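Gralis 2 Motion Planner
Reviewed by Treasa Quinlan
Feb 13, 2024

I have been using Gralis as the planner on a single-arm setup since the last major release came out. Before that I ran Drurna for a year, so most of my comparisons are to that.

Install was easy on a clean machine and a pain on my old one. The package wants its own copy of the collision library and will quietly pick up the system one if it finds it first. Set the path by hand and check the startup log.

Planning speed is the main reason to switch. My test set is 418 saved pick requests in a kitchen layout. Gralis solved all but 10 of them with the default settings. Median planning time was 62 milliseconds, and the slow cases were nearly all reaches in close to the faucet.

The scene editor is good. You can drop in boxes and cylinders, set padding on each one, and replay a plan against the edited scene without touching the arm. Undo only goes back one step, though, and I lost an afternoon of padding values to that.

Grasp constraints are where I still have complaints. Gralis treats a mug as a closed cylinder unless you give it a mesh, so any grasp that puts a finger inside the rim gets thrown out as a collision.
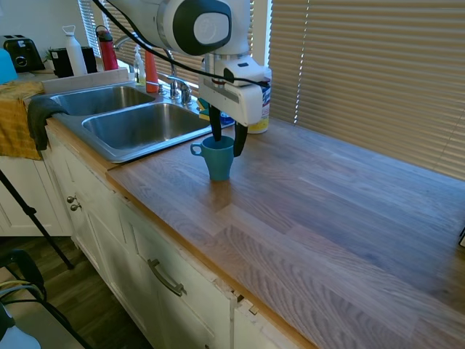

The fix is to mark the inside of the mug as allowed contact for one finger only, then turn it back off after the lift. It works, but you have to do it in the config file, and the names there don't match the names in the editor. Drurna had a checkbox for this.

Handle direction is also ignored when it ranks grasps. I wrote a short scoring plugin to deal with it. The plugin docs are thin but the sample code runs.

Support has been decent. I reported the undo problem and got a reply from a person, with a fix planned for March.

Four out of five. I'm keeping it on the arm and leaving Drurna installed for the mug work.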